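Good Practice Rules for Our Tabletop Robot Project

Tobiloba Shehu, project report, second draft

I signed up for the rules part of this project because I thought it would be the easy part. You read some standards, you write a checklist, you get your evenings back. It took me until May of last year just to get a first version everybody would follow, and I'm still changing it!

Our lab had a rule sheet already, left over from the Hundetti project, and it was one long page that mostly said "be careful." I wanted rules you could check from across the room, so I threw out anything that needed a judgment call (well, almost anything – I kept the one about being tired).

The first rule I'd defend to anyone is the clear table rule. Only what the task needs goes on the mat. No phones, no pens, no coffee. Before I wrote it down we had a run log from the Mendoza task set with 400 entries, and I went through all of them trying to work out which runs had extra stuff lying around. The notes didn't say. So now the log sheet has a line for it, and you fill it in before you start.

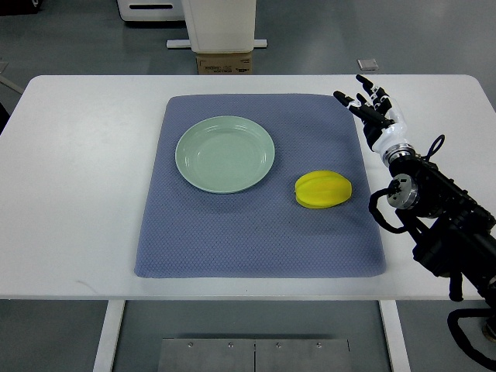
Student Robotics Club, Safety and Practice Team

A plate and a starfruit is a pretty typical setup for us, with the hand starting off to the side and open. I like fruit for this kind of work. It's an odd shape, and it's cheap enough that no one gets precious about it.

Next comes the reach rule, and this one caused arguments. While the arm is powered, hands stay off the table. If something rolls, you pause the arm, say "paused" out loud, wait for the operator to say it back, and then you fix it. People said it slowed them down. It does! Our runs are up to 5 minutes long and a pause feels like forever. I kept the rule anyway.

Cables get their own section now. You look over the whole arm for loops that could snag when it swings, and you do it at the start pose and again at full reach. I borrowed the two-pose idea from the Fomness handbook, which our advisor had on a shelf.

Still open: who signs off when the operator is also the person who wrote the task. Minitz (our scheduling tool) lets you book both roles under one name, and I'd like that turned off before the next round of 300 runs.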